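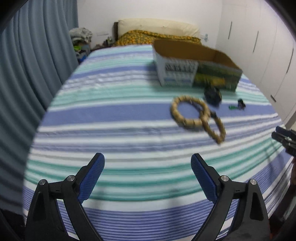

Bedroom 2, bed and window side, at time of check.

Rurka Guest Lodging – Room Safety Checklist
Unit: Nimthorpe 281
Checked by: Mortimer Ferreira
Round: November, 10:40 a.m.

1. Headboard fixed, no movement when pushed
OK.

2. Wall socket beside pillow
Cable plugged in. Faceplate tight, no discoloration. Keep bedding off the plug.

3. Wall switch by headboard
OK. Plate flush to wall.

4. Curtains
Full length, hanging down to the edge of the bed. Hem clear of heater – measured, passes. No looped cords found.

5. Nightstand area
Folded clothes in a pile, small bottle on the surface. Bottle to be capped and moved back from the edge.

6. Built-in wardrobe
Handles secure. Second door from window drags at the bottom. Work order 3493 raised with Tillman.

7. Bed surface
Open cardboard box, string of beads and small items on the striped spread. Clear before linen change. Loose beads are a choking hazard if the unit is let to a family with a child under three.

8. Quilt and pillow
Quilt folded at head of bed. Fire label on quilt not found – check against Tollance delivery note.

9. Smoke alarm
Tested, sounds. Battery date illegible, replace.

Result: pass with comments. Items 6, 8 and 9 open.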